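Household robot manipulation

Household robot manipulation is the use of robot arms and grippers to do everyday chores, such as clearing a table, folding laundry, loading a dishwasher or putting small items back on a shelf. It is studied alongside light shop-floor work, such as sorting parts and tidying displays, since both call for handling many different objects that are not fixed in place.

Background

Factory robots have done welding, painting and palletizing for decades. In those jobs the parts arrive in known positions and the same motion is repeated. A kitchen or a store counter gives no such guarantee. Items are moved by people, stand partly behind one another, and differ in shape and weight. Single-purpose machines, including robot vacuums and lawn mowers, reached homes well before general-purpose arms because they avoid picking things up.

Methods

Most current systems learn from demonstrations. A person guides the arm through a task many times while cameras record it, and a control program is trained on the recordings. Cameras are often placed near the gripper, where they give a close view of the object being handled. The drawback is that the finger itself can hide part of the object.
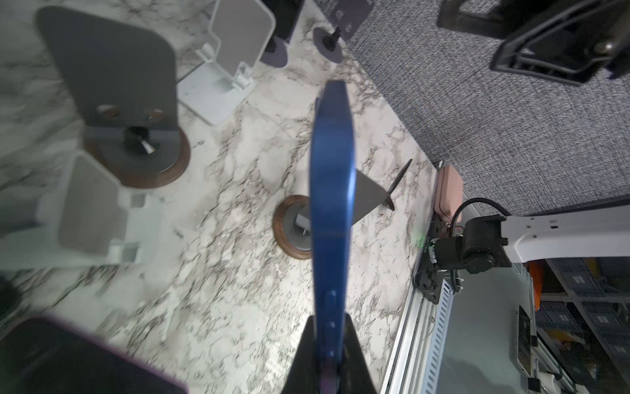 Gripper finger over a marble-patterned countertop with small stands and panels on round bases. A second arm is at right.

Counter tidying is a common test task. Stands and upright panels are harder than boxes because they can tip over when pushed, and thin plates leave little surface to grip. Two arms may be used so that one can steady an item while the other moves it.

Performance

Results depend heavily on how closely the test matches the training. The Condotico trial, described by Stefaniia Harasym and Ostap Kushnir in a report dated August 16, 2022, trained a two-arm system on 827 demonstrations of counter tidying. It completed 769 of them in replay, but in 100 fresh attempts with the items rearranged, the success rate fell sharply. Most failures were missed grasps and items knocked over. Each attempt was limited to 8 minutes.

Matvii Polishchuk has argued that success rates alone are misleading, as a person must often reset the work area after a failure. Uliana Nazarenko has proposed counting the minutes of human help per chore instead.

Current status

No general-purpose machine does the full range of household chores without supervision. Narrow shop-floor tasks are closer to regular use, mainly where lighting and layout can be controlled. Cost, speed and safety around children and pets remain open problems in the home.

See also

Mobile manipulation
Service robot
Learning from demonstration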